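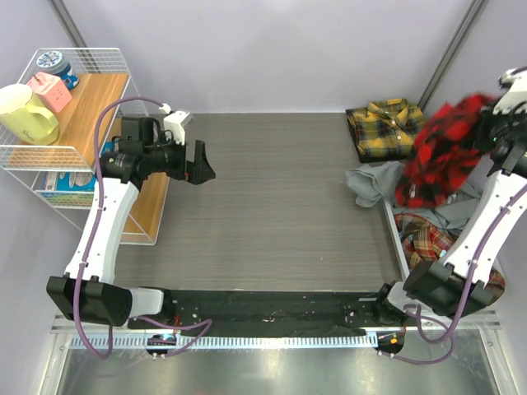 Folding and Sorting Assistant (part-time), Flormont Clothing Room

Flormont is looking for two persons to help with secondhand shirts, starting in July. We receive many bags of clothes from households, and most of what comes out of them is shirts: plaid, plain, flannel, with buttons and without. They arrive crumpled. They must leave folded, with the collar up and the buttons in front, so the customer can see at once what she is buying.

What you will do

Take the garments from the bags and shake them out. Look at the collar, the cuffs and under the arms. Close the buttons, every second one is enough. Fold to the width of our shelf and put the shirt on the correct pile by size. Cloths which are too worn go to the rag box, please do not be sentimental about them. When a button is missing, you put the shirt aside for Rochelle Tillman, who does the repairs.

What we ask

You are at least 18 years old. You can stand for a longer time and lift a full bag. Experience in a shop or a laundry is welcome, but we will teach you our fold in the first morning. Your English can be simple, mine was also simple when I began here.

What we offer

20 hours per week, mornings from 8:00 until noon. Paid training. A discount of 65 percent on everything in the shop, also for the winter coats. Coffee is free, and the radio station is decided by whoever comes first.

How to apply

Write a short letter to Radosław Ostrowski at the Flormont front desk, or bring it in person before noon. Please tell us which mornings you can work and when you could start. A photo is not needed. We invite the candidates for a trial of 2 hours, and this time is paid as well. Questions about the contract are answered by Amrit Melnyk in the office upstairs.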